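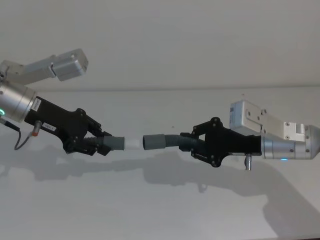 Two arms, one grey hose, the ends nearly touching.

Print this page | E-mail this page

About Gritel Couples Counseling

Gritel is a small practice for couples and for parents who share a home, or used to. We opened as a one-room office on Bárány Street and now have two rooms in the same building, with a separate waiting area for each.

Most people who call us are having the same argument over and over. It may start with money, chores, in-laws or whose turn it is to pick up the kids. Our counselors help both partners slow the argument down, say what they want from it, and listen to the reply. We don't take sides and we don't decide who was right.

Search this site Enter keyword Go

How we work

The first visit lasts longer than the others. Both partners attend, and each one also gets time alone with the counselor. After that, most couples come every 2 weeks. We review the plan after 3 visits and ask you both if you want to go on. Some couples stop there – others stay for a year.

We also see one partner alone when the other does not want to come. Separated parents can book sessions on schedules, holidays and house rules without going back over the marriage.

Since opening we have held 3,487 sessions. Evening appointments fill up first, so please ask early if you need one.

Classes and partners

Flulix is our evening class on arguing fairly. It runs in the spring and again in July, and you can attend without being a client. Our second office, in Uvton, offers the same counseling but does not host the class yet.

Fees are listed on the booking page. If cost is a problem, tell us when you call – we keep some reduced-fee hours open at both offices.

Sign up for our newsletter Your e-mail address Subscribe

This site uses cookies. Accept Learn more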